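Filed under: Kitchen design, Home and interiors, Surfaces

The kitchen countertop is the flat work surface of a kitchen, usually set on top of base cabinets at hip height. Few parts of a house work harder! It is cutting station, homework desk, mail pile and buffet, sometimes all in one evening, and its long history takes in stonecutting, carpentry and chemistry.

Early kitchens had no counters in the modern sense. Cooks worked at a freestanding table, and storage stood elsewhere in cupboards and pantries. The continuous counter, running unbroken from sink to stove, became common in the 20th century as fitted cabinets spread, and it changed how people moved around while they cooked.

Marble has long been a favorite with bakers, who love how cool it stays under pastry dough. It is also soft and easily marked by acids such as lemon juice and vinegar — one reason so many other surfaces copy its veins without sharing its chemistry. 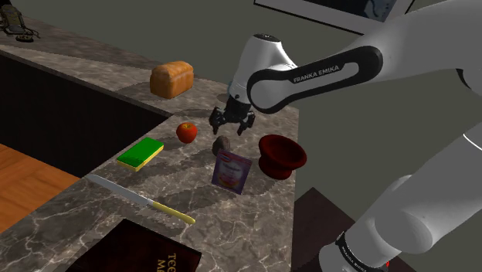

A marble-patterned kitchen countertop with household objects, among them a red apple and a red bowl.

Granite is harder and shrugs off most knives, though it is often sealed against stains. Wood is warm, quiet and wonderfully repairable, and a scorched patch can often be sanded out. Laminate, made from layers of paper and resin, brought bright color and bold pattern to kitchens on small budgets.

Designer Erlinda Cruzado's survey of 233 home kitchens in Osavholm found that more than 600 objects lived permanently on the counters of just five of them. Her book on the survey, Trandness, has a delightful chapter on fruit bowls.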